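**Skoryk's is baking rye again, and I bought two**

23/07/2024

Good news for anyone who has been moping about since May, as I have: the dark rye is back at Skoryk, the little bakery on Grudmont Street. I went in for rolls this morning and there it was on the second shelf, as if it had never been away, with the crackly top and the caraway and everything. I bought two loaves and ate the heel of one in the car. No butter, no plate, crumbs all down my shirt.

If you missed the whole saga, the old deck oven gave up in the spring. The bakery limped along with the small one in the back, which is fine for rolls and cookies but doesn't get hot enough at the bottom for a big wet rye. Stepan Chornovol, who took the place over from his aunt, tried it a few times and says the loaves came out looking like hockey pucks. He sold them off cheap as crouton bread (I bought those too, and they made terrific croutons) and then quietly took rye off the board.

The new oven went in a couple of weeks ago. It's a secondhand one from a pizza place that closed over in Jitau, and getting it through the door meant taking the door off, plus a bit of the door frame. Stepan has been fiddling with it ever since. He told me the left side runs hotter than the right, so every loaf gets turned halfway through, and that the first four batches went home with the staff. I'd like it known that I am available for this kind of work.

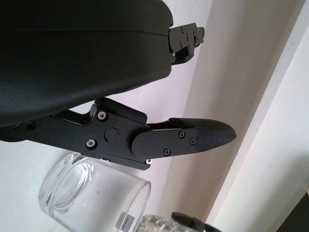 *Black housing and bracket, seen close up.*

So what's different about the bread? Not a lot, and thank goodness. It's the same sour starter his aunt kept going, the same coarse rye flour, the same spoonful of molasses. The crust is a little thicker than I remember and the crumb is a touch more open, so it slices without gumming up the knife. My husband says he can't taste any difference at all, but he puts mustard on it before he's even sat down, so I wouldn't go by him.

I asked about the dough because I've tried to make this bread at home more times than I care to admit. Stepan was very nice about it. He said most people add flour when they panic, and I do panic, every time, it's like wet cement! He wants it sticky enough that you need a scraper and wet hands, and he leaves it overnight in the cool before shaping. He also bakes it a good deal darker than I ever have the nerve to. Then it sits for a full day before anyone cuts it. The loaves on the shelf this morning were yesterday's bake, on purpose, so don't go asking for a warm one. I did, and I got a look.

A few practical things. Rye is only coming out of the oven every other day for now, while they get used to it, and there's a sheet taped up by the register showing which days. A whole loaf weighs 883 grams, which struck me as a funny number, and the answer is that it goes in the tin at a weight his aunt worked out years ago and whatever it weighs when it comes out is what it weighs. They'll sell you a half if you ask. They'll slice it too, but it keeps much better whole, cut side down on the board with a towel over it. Mine has never lasted long enough to go stale, though I've heard it toasts nicely at the end of the week.

The caraway comes in or out, by the way. The plain ones have a single slash across the top and the seeded ones have two. I can't tell you how many times I got that backward with the old ones.

The other thing to mention is the Skokico supper next month, the one in the church hall with the long tables. Skoryk is doing the bread for it, some 300 small rye rolls, and Stepan says that's the real test of the oven. They'll go out with the beet soup and with the smoked fish spread that everybody fights over. Tickets are on sale at the bakery counter and also at the hardware store, cash only at both. I've got mine. I'm bringing the cucumber salad again, with less dill this time, since I did hear the comments.

If you're going in for rye, go before lunch. There were five or six people behind me when I left, and the woman right at the back was already asking how many were left on the shelf.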